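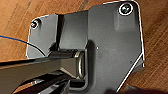

サイト内検索 キーワードを入力 検索

カテゴリ:暮らしと権利 > 情報公開 > インタビュー

ナンバー記録の開示請求、窓口で何が起きているか

トルミッツ市の警察が幹線道路に車両ナンバーの読み取り装置を置いてから、この冬で二年になる。通過した車の番号、時刻、進行方向が記録され、捜査に使われる。市の条例では保存期間は90日で、自分の車の記録であれば住民が開示を請求できる。

その請求を手伝っているのが市民団体ザルカノである。相談を受け持つイングリッド・ハダド氏に、請求の実際と条例の見直しについて聞いた。

ハダド氏がこの問題に関わるようになったのは、知人の車が盗難車と誤って照合されたことがきっかけだった。知人は路上で止められ、40分ほどの確認のあと解放された。「読み取りで数字の8とアルファベットのBが取り違えられていたんです。現場の警察官は丁寧でしたし、最後に謝罪もありました。ただ、その誤った照合の記録がどこに残り、いつ消えるのかを聞いても、誰からも答えが返ってきませんでした」

知人は市に記録の開示を求めた。書式は市庁舎の一階でもらえるが、提出先は警察本部の別棟で、受付は平日の午前に限られる。最初の請求は「対象となる文書の特定が不十分」として差し戻された。どの装置の、どの日の記録かを書くように言われたという。

「装置の設置場所は公表されていません。公表されていないものを特定しなさいと言われても、書きようがない。それで、通った道と時間帯を書けば足りるのかと問い合わせたら、足りると言うんです。書式の説明にはそんなことは一行もありませんでした」

団体はその後、記入例を作って配り始めた。これまでに手伝った請求は86件。全部開示されたものもあれば、一部が黒塗りになったもの、記録なしとの回答で終わったものもある。ハダド氏が気にしているのは記録なしの回答だ。

「本当に撮られていなかったのか、請求の処理をしているあいだに保存期間が過ぎて消えたのか、回答書からは区別がつきません。請求を受け付けた日に該当の記録を保全する決まりがあれば済む話です。今はそれがないので、処理が延びれば記録のほうが先になくなります」

処理期間の定めは条例にある。原則30日以内、事情があれば延長できる。延長の上限は書かれていない。二度延長された請求もあり、その請求者には最後に記録なしの通知が届いた。 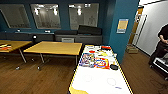
白い長テーブルの置かれた部屋

費用の話も出た。開示の手数料は一件につき600と決まっていて、記録なしの場合も戻らない。「高いか安いかは人によります。でも、何も出てこなかったのに払うことに納得しない人は多いです。二回目の請求をあきらめる理由として、いちばんよく聞くのが手数料です」

減免の制度はある。ただし申請には収入の証明が必要で、請求書とは別の課に出す。ハダド氏によれば、減免の申請まで進んだ人はごくわずかだという。

読み取り装置そのものに反対なのかと尋ねると、少し間を置いてから答えた。「団体の中でも意見は分かれています。私は、盗難車や行方不明者の捜索に使うことには反対していません。誰が、どんな目的で検索したのかが後から確かめられるかどうかを見ています。検索の履歴は取ってあるはずで、それを年に一度、件数だけでも公表してほしいと求めています」

履歴の公表は、昨年の議会でも議題になった。警察側は、捜査の手法が推測されるおそれがあるとして慎重な姿勢を示した。採決には至らず、継続審議になっている。

近隣のディンダノ市では、検索の目的を五つの区分に分けて件数を出している。ハダド氏はその資料を取り寄せ、区分の作り方を比べた。「ディンダノのやり方にも穴はあります。区分の一つが『その他』で、そこが全体の三割を超えている。それでも、数字が出ていれば、なぜ三割もあるのかと質問できます。うちの市ではその質問の手前で止まっています」

装置の保守は民間のボアテング社が請け負っている。契約書は開示されたが、データの複製を会社側が持てるかどうかを定めた条項は黒塗りだった。団体は不服を申し立てていて、審査の結果は2月に出る見込みだ。

「ここは譲れないところです。市の保存期間をいくら短くしても、外に写しが残っていれば意味が変わってしまいます。会社が持っていないのなら、持っていないと書いてある部分を見せればいい。安全管理の手順まで見せてほしいとは言っていません」
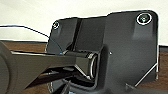
クリストヴァン・バロス氏は、黒塗りの範囲だけを争うやり方に疑問があるという。条項が開示されても契約はあと三年続くのだから、次の更新で何を条件に入れるかを先に議論したほうがよい、という意見だ。「審査に勝っても紙が一枚見えるだけで終わりかねない」とも話していた。

この見方をハダド氏に伝えると、どちらも必要だと返ってきた。「更新の条件を議論するには、今の条件がわからないと始まりません。ただ、時間の使い方としては耳の痛い話です。請求の手伝いに人手を取られて、議会に出す文書が後回しになっているのは確かなので」

団体が準備している要望書は四つの項目からなる。請求を受け付けた時点での記録の保全、延長の上限、記録なしの場合の手数料の返還、そして検索件数の公表である。このうち保全と手数料については、議員のあいだにも賛成の声があるという。

これから請求を考えている人に伝えたいことを聞いた。「通った日をできるだけ早く書き留めておいてください。保存期間は撮られた日から数えるので、思い立ってから調べていると間に合わないことがあります。それから、受付印のある控えを必ずもらうこと。控えがないと、延長の通知が来たときに何日過ぎたのか示せません」

誤って照合された知人の記録は、四か月後に一部が開示された。照合の時刻と場所は読めたが、誤りを訂正した日時の欄は空白だった。ハダド氏はその空白について、改めて質問書を出している。回答はまだ届いていない。

聞き手:ファルハド・アサディ

タグ:情報公開請求 個人情報 警察 条例

当サイトでは、表示の改善と利用状況の把握のためにクッキーを使用しています。閲覧を続けることで、クッキーの使用に同意したものとみなされます。 同意する 設定を変更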